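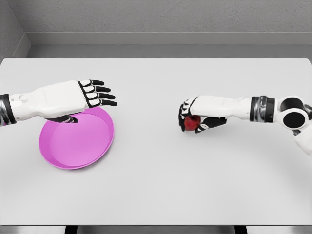

*A red apple and a pink plate.*

So the transfer window has been open all summer and Pirkcombe have finally signed somebody! A left back, no less, which we've needed ever since November when our last one did his knee on that awful pitch at Tunstall. He's come over from Hatham on a free, and if you read their forum (I do, I can't help it) they're furious about it.

I can see why. He played nearly every game for them last season and he takes a lovely corner. The story going round the tea bar is that we first asked in June and they wanted money we haven't got, then his contract ran down and that was that. I'd be cross too.

Saturday was his first start, a friendly at home, and 70 of us turned up in proper drizzle. He looked a bit lost for twenty minutes — kept bombing forward and leaving poor old Deano with two men to mark — and then he settled and put in the cross for our second. We won 4-2. I know friendlies don't count, but I came home grinning anyway and bored everybody at tea with it.

Sandra Kershaw, who sits behind me and has seen far more bad left backs than I have, reckons he'll be gone by Christmas if a bigger club sniffs about. She may be right. We lost our best striker that way two years ago and got a bag of footballs and a handshake for him, and I'm still not over it.

What I'd really like now is a centre half. We let in 60 goals last season, which is a horrible number to type, and the lad on trial seems keen but he's ever so slight. The gaffer says there's one more coming in before the league starts. He said that last year as well, mind.

First league game is away at Tunstall, on that same pitch. I've got 6 seats going in the minibus if anyone fancies it, leaving from the Co-op at noon. Bring a coat, and cash for the gate.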